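Work room walkthrough – Borkbridge, unit 22
Monday, morning round, started just before 9
Checked by: Latifa Saber
Copy to: Hicham Saber

Scoring same as last time. OK = leave alone. FIX = this week. WATCH = look again next round. Comments after each line, please read the comments and not just the score, Hicham.

1. FLOOR AND WALKWAYS

1.1 Main walkway clear, door to far wall – OK
Wide enough to get a cart through. Somebody moved the paper bales back where they belong, thank you.

1.2 Carpet seams flat, no curled edges – WATCH
One seam by the door is lifting again. Taped in April, tape has gone gummy. Needs glue not more tape.

1.3 Cables off the walking route – FIX
Loose cables near the equipment. Should be gathered up and tied. I stepped over one twice just doing this round. Velcro ties are in the Clevetti drawer, whole bag of them, use them.

1.4 Hazard tape on floor-standing bases present and readable – OK
Yellow and black still bright.

1.5 Long items stored so they can't roll or slide – FIX
Thin rods leaning upright. Lay them flat or strap them. Same comment as last round.

1.6 Trash emptied – OK

2. LIGHTING AND AIR

2.1 Ceiling lights all working – WATCH
They work. The room still gets dim with the curtains pulled. Fine for walking through, not fine for checking clear plastic for cracks. Take parts to the window or use the clip lamp.

2.2 Curtains clear of anything warm – OK

2.3 Vent grille clean – FIX
Dusty. Ten minute job with the vacuum.

2.4 Exit sign lit – OK

3. TABLES

3.1 Table stable, no rocking – OK
Pushed on all corners. The wood one is solid. Folding one by the sink has a loose foot, see 3.5.

3.2 Table edges free of splinters – OK
Ran a cloth along, nothing caught.

3.3 White board flat on table, not overhanging where someone could lean on it – OK
Please don't slide it toward you to work. If it hangs over the front edge and you put your elbow down, it tips. Lift and re-set.

3.4 Board surface clean – OK
Wipe with the damp cloth only. No alcohol near the clear boxes, it can craze some plastics.

3.5 Folding table feet – FIX
Rubber cap missing on one leg. Order from Soliman with the next lot or steal one off the old table in storage, I dont mind.

3.6 Nothing on the table that isn't for the job – OK
Coffee stays on the shelf by the door. It was on the shelf. Good.

4. CLEAR BOXES (Ciltik order)

The order was 1,657 boxes, the first 1,000 have been delivered and gone through. These comments are on the check itself and what to look for, the tally sheet is separate and Hicham has it.

4.1 Box emptied before checking – required
No liners, no silica packets, no labels loose in the bottom. You can't see the floor of the box properly with stuff in it.

4.2 Placed on the white board, open side up, long side running away from you – required
Everybody the same way round please. When we write "back half" on a tag it has to mean the same half for all of us.

4.3 Center seam – main thing to look at
Run your eye the whole way across where the two halves meet. Then fingertip, lightly, from outside. Looking for a step, a gap, or a sharp bit. A line you can see but not feel is a pass.
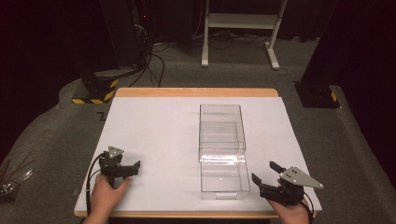

4.4 Rim, all the way around – required
Sharp rim is the one that gets people. Gloves for this. Do not run a bare thumb along it, I know its quicker. If it snags the glove it goes in the reject tote with a tag.

4.5 Corners – required
Press gently each one. Any creak or white stress mark, reject.

4.6 Walls – scratches vs reflections
We had good boxes rejected for "scratches" that were only reflections off the wall. Tilt the box. If the mark moves it's a reflection. If it stays put it's a scratch. Light scratch on the outside passes, anything inside gets tagged.

4.7 Clear through the base – required
You should see the white board through it with no haze. Haze usually wipes off. If it doesn't, tag it.

4.8 Stacking after check – FIX
Stacks in the hall were too tall. 3 high, no more, and the paper sheet goes between each. Found one stack with no sheets at all.

4.9 Reject tote labeled and kept apart from good ones – WATCH
Label was there but facing the wall. Turn it round. Rejects do not go back to Ciltik till Hicham has signed the tag.

5. STANDS AND SHELVING

5.1 White metal stand, feet all touching floor – OK
Feet stick out a bit, so watch your toes and keep it back from the walkway.

5.2 Crossbar shelf not overloaded – OK
Light things only on that shelf. Not a place for a full tote.

5.3 Tall items steady, not leaning – OK apart from the rods, see 1.5

5.4 Wall shelving bolted – OK
Checked the brackets by hand. One screw wanted a quarter turn, did it while I was there.

6. ELECTRICAL – looking only, no opening anything

6.1 Plugs and cords undamaged – OK

6.2 No cable pinched under a table leg – OK

6.3 Cables hanging where a person or cart can catch them – FIX
Goes with 1.3. Get them up off the floor and tidy, both jobs at once.

6.4 Extension cords not chained – FIX
Two plugged into each other behind the folding table. Told Hicham, he is getting a longer one.

7. FIRST AID AND PAPERWORK

7.1 First aid box stocked – WATCH
Low on the small bandages. Guess why (4.4).

7.2 Extinguisher in place, tag in date – OK

7.3 Gloves available in all sizes – FIX
No mediums. Larges are too loose for feeling a seam, so people take them off. Order today.

7.4 Last round's comments closed out – mixed
Closed: bales, floor tape, clip lamp bulb. Still open: rods, carpet seam, vent.

TO DO, in order
Mediums gloves – Latifa, today
Cables tied and lifted – Hicham
Rods flat or strapped – Hicham
Longer extension cord – Hicham
Stacks in hall brought down, sheets put in – whoever is on boxes
Carpet glue – ask the landlord first – Latifa
Vent – anyone with ten minutes
Foot cap for folding table – can wait

Finished round at 10:15. Upstairs not done, the key was missing from the hook again.

L. Saber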